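I first came across Mal-soon Min through a bug report. She had written four pages on why a planning library kept returning paths that were, in her words, "legal but rude", and I liked it so much I emailed her. We finally sat down to talk in February 2022, over a very long pot of tea, and I asked what she does all day.

"Mostly I read logs," she said. "People imagine I'm watching arms move. I'm scrolling."

Min looks after the task planner at Riltov, the layer that sits between "tidy the kitchen" and the motor commands. The planner is called Darine. It decides what to pick up and where to put it, then hands each step down to Clullby, the motion side, which works out how to get there without hitting anything. The two used to be one program. Splitting them took until May last year and she still sounds tired when she mentions it!

"Kitchens are hard for planners because everything is near everything else," she told me. "Tap, rack, drawer, plate. You solve one bit and you've made the next bit worse."
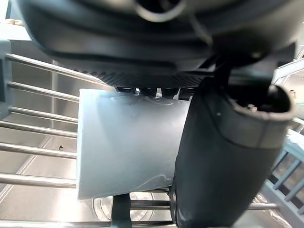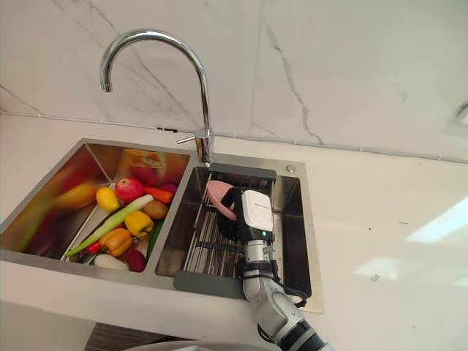 Sink and dishwasher work with the arms. 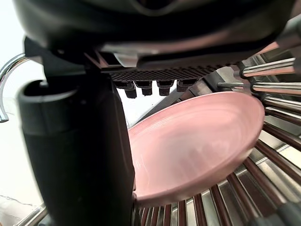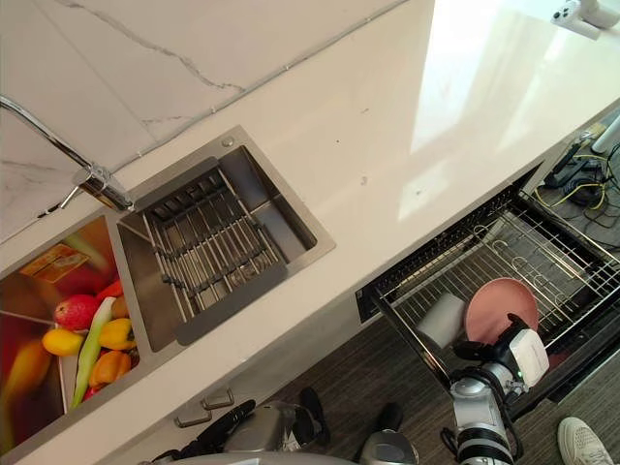

I wanted to know about plates, as she'd brought them up three times by then. "A plate is a nasty thing to plan for," she said. "It's thin from one side and huge from the other. The old planner treated it as a solid ball, to be safe, and then of course it believed there was no way into a dish rack. It would think for ages and give up."

So what changed? They stopped asking for one perfect path. Darine now offers two candidate grasps for every object, Clullby scores both, and if neither will do it sends back a reason in plain terms (wrist too low, rack in the way) so the planner can try something else. I said that sounded like an argument between colleagues. She laughed and said it had been exactly that before they automated it.

The perception side is a package called Panganiban, and she has mixed feelings about it. Shiny metal is the trouble. "Steel gives you reflections, and reflections give you objects that don't exist. I once had a log with 2501 detected items in it. For a sink!" The fix was fairly dull - a detection has to hold still across several views before Darine is allowed to care about it. It costs a bit of time on each step, and she'd like that time back.

Her favourite bit of the whole system is the replay tool, which she wrote on a train. It takes any failed run and plays the decisions back one at a time, with the options the planner turned down shown beside the one it took. There are 664 runs saved in it now. New people on the team get sent there before they touch any code, and she says most of them come back cross with the planner on the same points she was.

I asked what she's stuck on at the moment. "Knowing when to let go," she said, then waved a hand at me. "Of the plate, I mean. The contact signal is noisy, so we wait, and the waiting looks silly. I've got a branch open for it." She was off to work on that branch as soon as we'd finished the tea.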